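Reading a Car Lease Before You Sign It
Handout 2, Personal Finance for Everyday Life
Pillanden Adult Learning Center

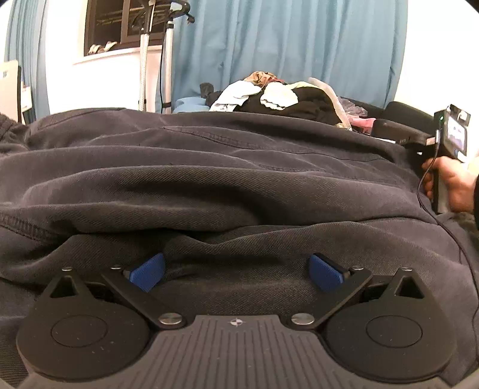 Where we left off

Last time we worked through loans: principal, rate, term, and how a longer term shrinks the payment while growing the total. Keep those notes handy, since leases use the same ideas under different names. Once you see the match, a lease stops looking like a wall of fine print and starts looking like arithmetic you already know how to do!

What you are paying for

With a loan, you pay for the whole car. With a lease, you pay for the part of the car's value that gets used up while you drive it, plus a charge for the use of the money. Everything else on the page is taxes, fees, and rules about what happens at the end.

Terms to know

Capitalized cost ("cap cost"): the price of the car for lease purposes. Yes, you can negotiate it — a lot of people don't realize this and only talk about the monthly payment.

Cap cost reduction: anything that lowers the price up front, such as cash, a rebate, or a trade-in.

Adjusted cap cost: what's left after the reduction, with any fees that were rolled in.

Residual value: what the leasing company says the car will be worth at the end. It is set when you sign.

Depreciation: adjusted cap cost minus residual value. This is usually the biggest piece of your payment.

Money factor: the interest rate in disguise. It will be a tiny decimal. Multiply it by 2,400 to get something close to a yearly rate.

Disposition fee: a charge for turning the car in at the end. Look for it near the back of the contract.

Worked example: the Fleketlow lease

We'll use the Fleketlow, a small four-door from our practice packet, leased through Terkex Auto Finance. The term is 18 months, which is short, but it keeps the numbers friendly. The customer puts $1,000 down. After that, the difference between the adjusted cap cost and the residual comes to $2,591.

Step one. Divide the depreciation by the number of months. $2,591 divided by 18 is $143.94. That is the base monthly charge before any finance charge or tax.

Step two. Add the finance charge. Add the adjusted cap cost and the residual together, then multiply by the money factor. Students always stop me here and ask why we add the two instead of subtracting. Good question! Adding them is a shortcut for working with the average balance, and the missing "divide by two" is already built into the money factor.

Step three. Add tax. Some states tax each payment, others want tax on the full amount up front, and a few do something else entirely. Check your own state's rule before you compare two offers.

Now go back to that $1,000. Spread over the term, it works out to $55.56 a month. Add it to the base charge and you get $199.50, and that is the figure to hold up against a lease with nothing down. Try this on any ad you see with a low payment in huge type. It's a great habit!

A word about money down

If a leased car is totaled or stolen early on, the insurance payout generally goes to the leasing company first, and your down payment may be gone for good. Gap coverage can take care of the difference between the payout and what is still owed, but it usually does not hand your cash back. Many leases include gap coverage and many do not. Ask, and get the answer in writing.

Mileage and wear

Every lease has a mileage limit, with a per-mile charge for going over. Figure out your real driving first: commute, errands, that drive to see family in November. Buying extra miles at signing often costs less than paying for them at the end.

Read the wear section as well. "Normal wear" is defined in the contract — tire tread, dings, glass, upholstery — and the definitions vary from one company to the next.

For next class

Read the Goh sample contract in your packet. Circle the cap cost, residual, money factor, and disposition fee. One of the four is not where you would expect it.

Then rework the Fleketlow payment with nothing down and the same money factor. Remember that the adjusted cap cost changes, so the finance charge moves too. Bring a calculator and your scratch work.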